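Small flock, neighbor's sheep on shared grazing: what can I ask about testing?

Posted in Livestock & Grazing, 22/06/2018

fencepost_and_coffee

Hi all, longtime reader, first time I've had something worth asking. I keep a small flock of hair sheep outside Orkthorpe, on a piece of ground that backs up to the old Kleinschmidt allotment. For years that allotment ran cattle and I never gave it a thought. This spring the lease changed hands and now there are 600 domestic ewes going up and down the lane past my fence, and they'll be there until the snow comes.

I'm not against it! I like sheep, obviously. But one of my ewes started coughing a couple of weeks after they moved in, then a second one, and the vet swabbed both and said it's a respiratory bug that sheep can carry without looking sick at all. 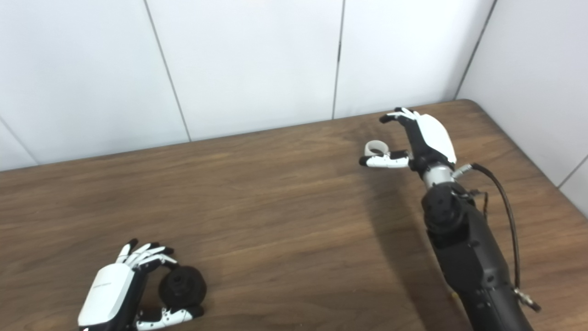 She was careful to say she couldn't tell me where it came from. Mine could have had it all along, or I could have brought it in with the ram I bought in January (he came from a sale, so who knows what he stood next to). The two ewes are eating fine now and I've got them penned apart from the rest.

So what I want to know is whether I have any right to ask the new leaseholder for test results on his flock. And is there any sense in me asking, or am I going to start a feud with a guy I have to share a lane with? The county extension office told me to "maintain good communication," which, thanks. I also don't know how far apart the two bunches need to be. My fence is plain woven wire and they can touch noses right through it.

saltlick77

You can ask anything you like, he doesn't have to tell you. Private flock, private vet records. Unless the lease itself says something about health papers, and you can get a copy of the lease if it's public ground. Is it public ground? You didn't say.

Also your own vet just told you she doesn't know where it came from so I would leave him out of it. Test the ram.

northslope_ewe

I went through nearly the same thing over at Ferby, except I was on the other side of it, I was the one with the new sheep on the lane and the neighbor came to see me. I'll tell you what worked on me. He didn't ask for my records. He brought his own. He had the lab sheet from his flock and he put it on my tailgate and said he was having trouble and did I want to know what he had, in case mine picked it up from him. Well, after that I could hardly be mad at him, could I? I had some of mine swabbed the next month and we swapped results. Mine had it too, and we never did work out who gave it to who and I quit caring.

On the paperwork, saltlick77 is right that it depends on the lease. Ours was handled through Jemside, the grazing association, and their leases had a line about telling the neighbors if there was a disease problem. It was buried way in the back and I'd signed it without reading it. Yours may be a whole different setup, so call whoever collects the rent and ask for the livestock health section by name.

Here's what I'd do in your shoes, more or less in this order:

1. Get the ram swabbed, and a few of the healthy looking ewes along with him. One clean swab doesn't prove much, my vet wanted repeats.

2. Put up a second fence on the lane side, even if it's only a hot wire on step-in posts. I set mine 30 feet inside the old one. Nose to nose is the thing you want to stop first, and you lose a strip of grass but you can mow it. I bought 1,104 feet of wire because that's what was left on the guy's spool and I used nearly all of it.

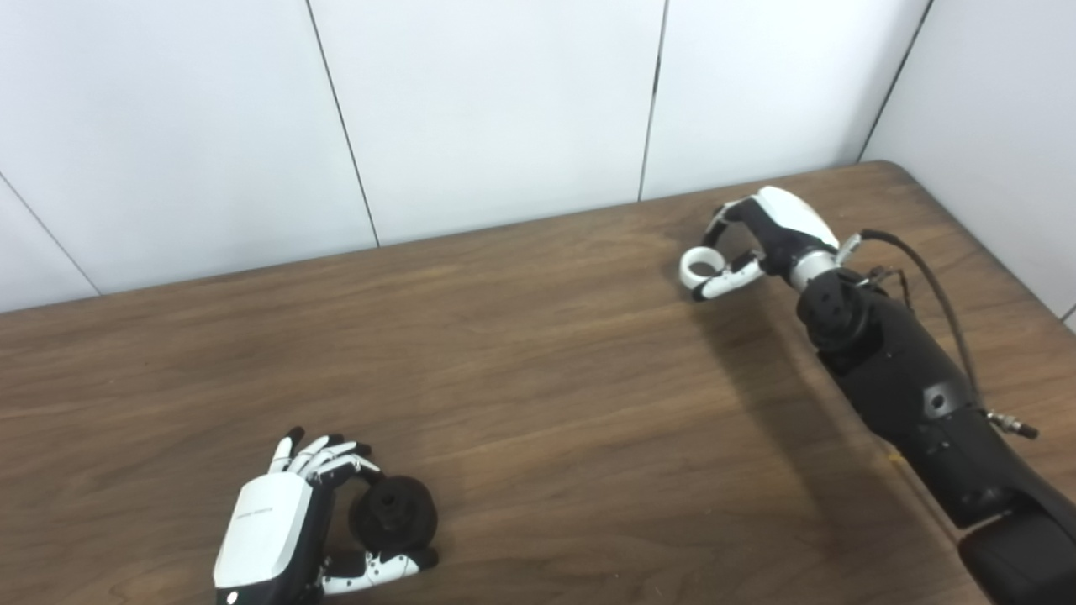

3. Move your water and mineral away from that side. Mine was right in the corner by the lane, so of course everybody hung around there all day, his and mine both.

4. Then go talk to him, with your results in your hand. Pick a time he isn't moving sheep.

If there are wild bighorns anywhere up that drainage, call your state wildlife people as well, they may already be watching that allotment and they'll know things the extension office doesn't.

fencepost_and_coffee

Thank you both. It is public ground, sorry, should have said. I've asked for the lease. The ram is getting swabbed when the vet comes back out for the two ewes, and I'm moving the mineral tub tonight, because yep, it's right there in the lane corner.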